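4.2 Where the labels go

Most advice on household labeling assumes that a label, once written, will be read. Our 262 participants gave us little cause to share this belief. In the first phase of the Stullow study, each household received 15 blank stickers and one pen, and was asked to label whatever it liked. Freezer containers came first by a wide margin, followed by fuse boxes and, in one home, a brother.

Respondents sorted surfaces into "places to put things" and "places where things are."
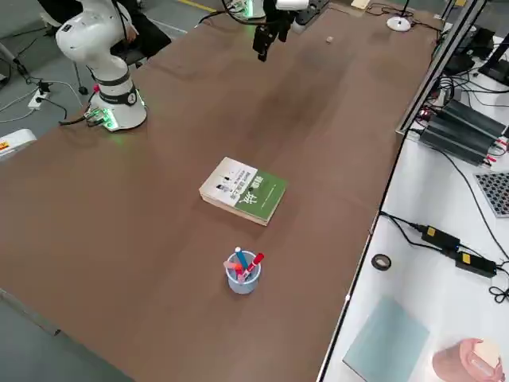
Figure 3. A long brown table, with a white counter alongside.

The distinction matters more than it sounds. Morrison's earlier survey treated any flat surface as storage, and so reported that people store mail on the stove. Our respondents objected strongly to this wording. Mail on the stove was, in their view, merely passing through, and several had letters that had been passing through for 200 days. 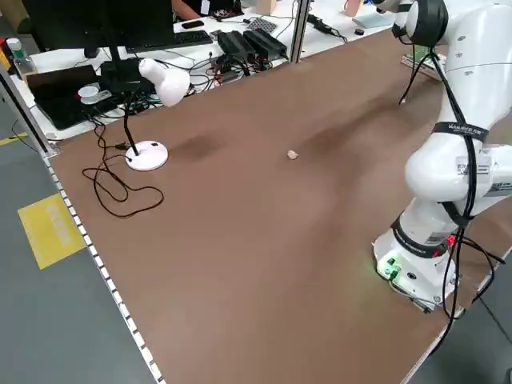

Wording turned out to be the weak point of nearly every label we collected. People wrote for themselves as they were that afternoon, well rested and in full possession of the facts. "Good one" appeared on four keys in a single drawer. "Not this" was found on a jar. Manufacturers have the opposite habit and write for a reader with a scanner, as with the white rectangular sticker on the arm here, where black print shares the space with a barcode-like pattern. Kołodziej calls these outward labels, and the handwritten kind inward ones. Of the 533 labels in the final set, the inward ones caused all the arguments.

We had expected dates to help. They did, in the sense that participants could now say exactly how old the soup was before eating it anyway. The Khosravi scale, which scores a label by how well a stranger can act on it, gave dated labels only a slightly better mark than undated ones.
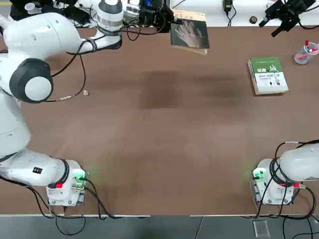 Strangers did worst with abbreviations. One household had marked a shelf "W.T.," and its two adults, interviewed separately, gave us "winter things" and "Walter's tools." Both had used the shelf happily for years, and it held a fondue set. We coded this as partial agreement. Section 4.3 takes up the labels that were corrected by a second hand, usually in capitals.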